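17 de mayo. Cuaderno de cocina de pruebas, Ferevstead

Tercera tanda de confitado a baja temperatura con el circulador Bruvus. Paleta de cerdo, 148 minutos, bolsas de 500 g. Pieter insiste en que la merma baja; yo veo 13 g menos en una sola bolsa y las otras igual que siempre. No me convence. Además, la báscula no se taró entre pesadas, así que ese dato lo dejo entre paréntesis.

Reshma propone repetir con salmuera. De acuerdo, pero sin cambiar también el corte, que luego no sabemos a qué atribuir nada.

Pendiente: sonda nueva y hoja de pesos en limpio.
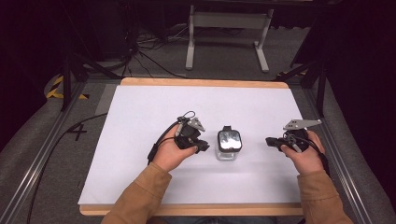
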